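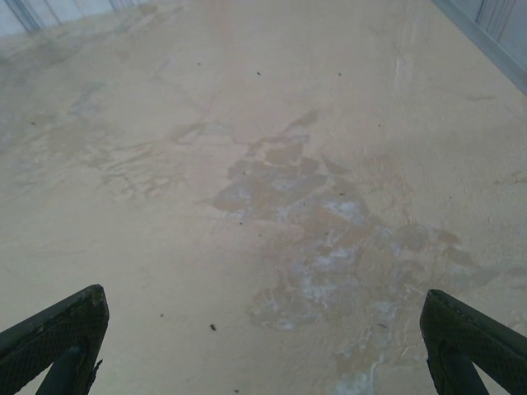 I've been putting off the floor in the back room since we moved in, and this week I finally got to it. It's pale beige all over, or cream if you're standing near the window, and it goes a little gray toward the walls. I like the color. What I don't like is that every scuff shows on it, and so does every crumb.

The first job was getting things up off it. I had let the room turn into a place where groceries got set down on the way to somewhere else. Bags of rice, a box of jars from Ranasinghe, two packs of paper towels that should have gone upstairs. Most of it went to the pantry shelf. The jars are still in the hall and will probably stay there until January is over.

Then there were the snacks. Shafiq buys them in bulk for his lunches and puts them down wherever his hands are when the phone rings. I found one packet behind the door and one under the radiator. Manju Bhatia, who lived with us for 3 months last year, used to collect them in a mixing bowl and leave the bowl on his bed. I should have kept that up.

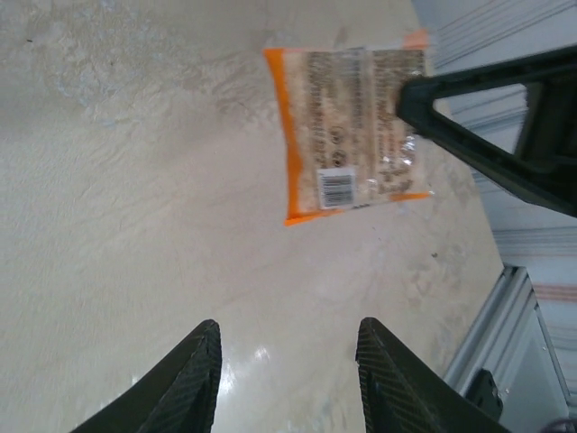
Anything in a clear wrapper with an orange edge goes in the tin now. It's a big tin and it seals, so the crackers don't go soft and I don't have to check the corners for them. If a packet has been stepped on, I tip it into a jar and use it for topping. Crushed crackers with a little butter are good on baked macaroni.

After that I swept twice, once in each direction. The dust in that room is very fine and the first pass mostly moves it around. I mopped with warm water and a small squirt of dish soap, then again with plain water. I tried the Clilska floor cleaner in the fall and it left a film that took 8 rinses to get rid of, so I gave the bottle away.

Some marks don't come up. There are cloudy patches and gray streaks that I think are just part of the floor at this point – they look the same before and after mopping. A damp cloth and baking soda took out a few of the smaller scuffs near the door. I didn't want to scrub any harder than that. Shafiq wants to put a rug down. I priced one at Stosomwood for 159 dollars and decided I can live with the streaks for now.

The shelf for the long wall is next. I have the brackets but need longer screws, and the tin is on the windowsill until it's up.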